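Dimension the Cable Like You Dimension the Part

By Efthymia Lambrakis
February 2022

Most equipment drawings I review are complete in every respect except one. The steel is dimensioned, the fasteners are called out by grade, the finish is specified. The cables are a note in the corner: "route to suit."

I think that note should be banned from any drawing of a machine that moves. A flexing cable is a mechanical component. It has a minimum bend radius, a mass, a stiffness that changes with temperature, and a service life. Leaving its path to whoever is holding the tie wraps on the last afternoon of assembly is a design decision, and a poor one.

The usual defense is that cable routing is too variable to draw. Themis Dimitriou, who taught me panel layout at Vrettos, held this view and defended it well. A harness built to a drawing never matches the machine, he said, so the fitter should have the final word. I agree with him on fixed wiring. Inside a cabinet, a loom that runs a little long does no harm. Across a joint, the same extra length becomes a loop that rubs, snags or pulls on a connector at the far end of travel.
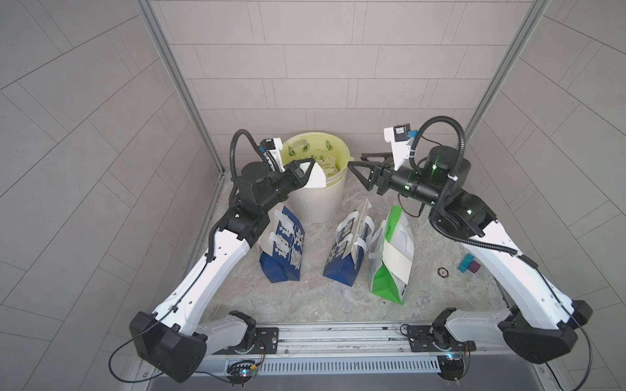
Corrugated conduit looped in an arch at the wrist of the left arm.

Three numbers are enough to define a moving cable run: the free length between clamps, the smallest radius the run takes at either end of travel, and the distance from the last clamp to the connector. All of them can be measured on a prototype with a tape and a radius gauge. None of them requires a three-dimensional harness model, though vendors of harness software will suggest otherwise.

Our own records support the case. At Renum we went back through 200 service reports on packaging and sorting equipment and separated the electrical faults by cause. I had expected failed sensors and worn relays. The largest group was conductor breakage within a short distance of a clamp, and in most of those reports the technician had replaced the cable and refitted it along the same path. The repair restored the fault along with the function. With no reference path on the drawing, there was nothing to compare the installation against.

The pattern is easy to miss because an intermittent conductor looks like something else. It shows up as a sensor that drops out, a drive that trips on communication loss, or an encoder that miscounts once a shift. Parts get swapped. On one Morudach line the customer had bought 2 replacement drives before anyone flexed the cable by hand with a meter attached.
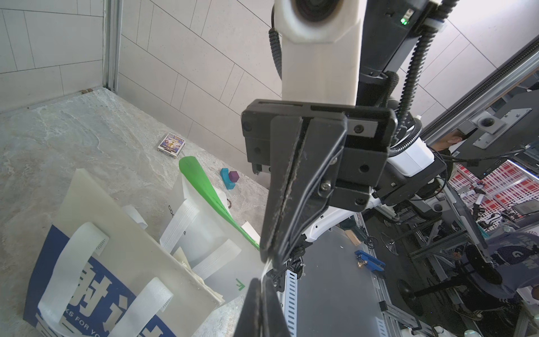
Clamping deserves the same attention as length. A tie wrap pulled tight enough to deform the jacket concentrates bending at its edge, and the conductors underneath will fail there first. A wide saddle clamp with a soft liner spreads the load and costs very little more. Where a cable leaves a clamp into a moving section, the first part of the run should be straight before the bend begins. Cable manufacturers print guidance on this in their catalogs, and it is routinely ignored.

Conduit is often offered as the cure. It protects against abrasion and does nothing for a bend that is too tight. It also hides the cable, so inspection becomes a matter of waiting for a fault. I specify it where there is a real abrasion risk and leave the run open elsewhere.

The objection I take most seriously is time. On the Dototport feeder, documenting every moving run added 14 hours to the drawing package. The project manager asked whether the customer would notice. Probably not during acceptance, when every cable is new. The beneficiary is the technician who opens the guard years later with a replacement in hand and needs to know how much slack to leave.

I would start with the title block. Remove "route to suit" from the standard notes, and require a clamp position and a free length wherever a cable crosses a joint.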